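Pre-trip check: the old pickup, before the Climholm loop
18 Jun 2025

I do this one the evening before, in the driveway, with the engine cold. Last year I skipped it and spent half of August waiting on a driveshaft, so now I write everything down.

Tires: OK. All four at 60 psi cold, which is what I run with the camper on. The spare was low, so I pumped it up too. Left rear has a chunk missing from an outer lug, but it's nowhere near the cord.

Lug nuts: OK. Went around twice with the torque wrench. One on the front right moved a hair. Check again after the first gravel stretch!

Brakes: OK, with a grumble. Pads are fine, but the rear line rubs on the bracket I welded up (my own fault, I know). Zip-tied it away for now. Needs a proper clamp.
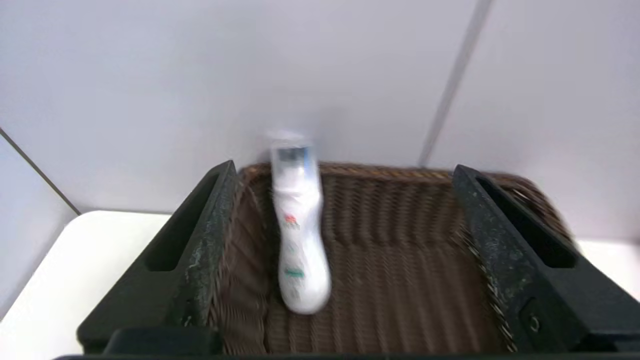

Steering: WATCH. There's a little play in the tie rod end on the driver's side. Deok-su Gil had a wiggle at it and says it'll do this trip and then he wants it off. I'm going with him on that, he's rebuilt more front ends than I've had lunches.

Fluids: OK. Oil good, coolant good. Transfer case took a splash more than I expected, so I'm keeping an eye on the rear seal.

Lights: FAIL, then OK. Right brake light was out. Corroded socket, cleaned it up, works now. Ruxandra Ghiță stood behind and yelled at me while I pressed the pedal.

Winch: OK. Spooled out and back in, no frayed spots. The hook latch is stiff and wants oil.

Recovery gear: 2 shackles, one strap, one shovel. The other strap is still in Ruxandra's garage, so pick that up on the way.

Fire extinguisher: OK. Needle in the green, bracket tight.

Odometer: 294 miles since the last grease. Did the fittings anyway, all 7 of them.

Still to do: clamp for that brake line, oil for the winch hook, order the tie rod end.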